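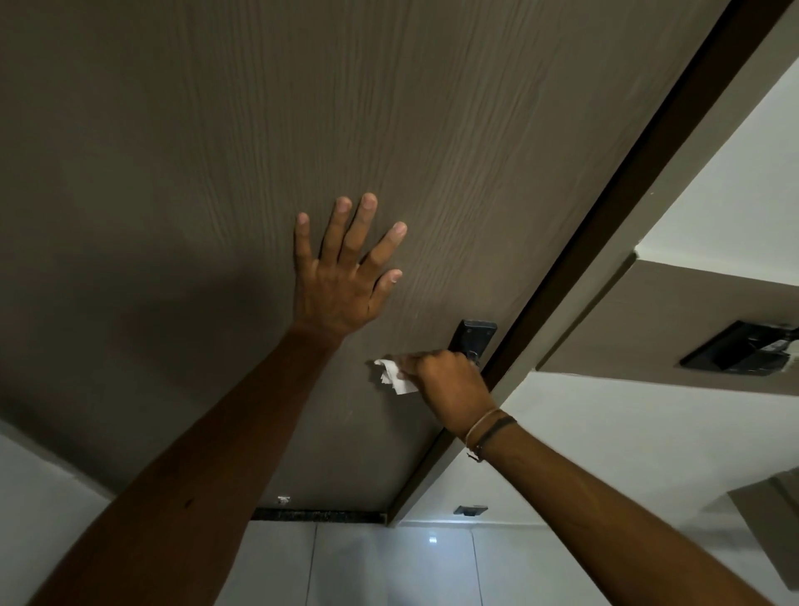 Fig. 7. Steady the door with one hand, wipe with the other, and go easy near the latch.

Manuals > Stulo Wall Cabinets > Care and Cleaning > Lift-up Doors

Section 6: Cleaning the underside of a lift-up door

Your Stulo cabinet is up and the door is swinging – great! Now for the part most people skip. The inside face of a lift-up door catches steam, cooking grease and fingerprints, and you only see it when you're standing right underneath. A few minutes with a tissue brings the wood grain back beautifully, and it's a satisfying little job.

You will need

Tissues or a soft, lint-free cloth
A small bowl of lukewarm water with a drop of dish soap
A sturdy step stool if you can't reach comfortably

Before you start

1. Clear the counter below the cabinet and switch off any burners.
2. Raise the door all the way until the lift arms hold it.
3. Dust the panel with a dry tissue, working from the hinge side toward the front edge.

Cleaning the panel

4. Spread your free hand flat against the panel to brace it. Use the whole palm, fingers apart, so the door doesn't bounce while you rub.
5. Dampen a fresh tissue, squeeze it out well and wipe along the grain. The fine lines in the wood-effect finish hold on to grease, and going with them lifts far more of it than scrubbing in circles.
6. Bunch the tissue up small for the area beside the latch. Work right up to the metal, then wipe the latch itself with a dry piece.
7. Run a clean tissue down the dark edge band, end to end.
8. Dry the whole panel and lower the door gently with both hands.

CAUTION: Never spray cleaner straight onto the panel. Liquid can run into the latch screws and swell the board.

CAUTION: Do not hang on the door or use it to pull yourself up.

Note: For stubborn spots, Teltero cleaning paste (part 116) is safe on all our wood-grain finishes. Try it on a hidden corner first, and keep it off the latch.

Note: If the door drifts down while you work, stop and adjust the lift arms as shown in Section 4. It's a quick fix – one turn of the screw is usually plenty!

Previous: Adjusting the lift arms | Next: Replacing a latch | Contents | Spare parts

Comments (3)

Radek Šindelář
Going along the grain made a huge difference on ours. Does step 7 apply to the older doors with no edge band?

Stulo Manuals
Hi Radek, just skip it on those and wipe the front edge dry.

Kamrul Barua
Bracing with a flat hand is a good tip, I used to hold the edge and my thumb was always in the way. Paste worked on the spot above the kettle too.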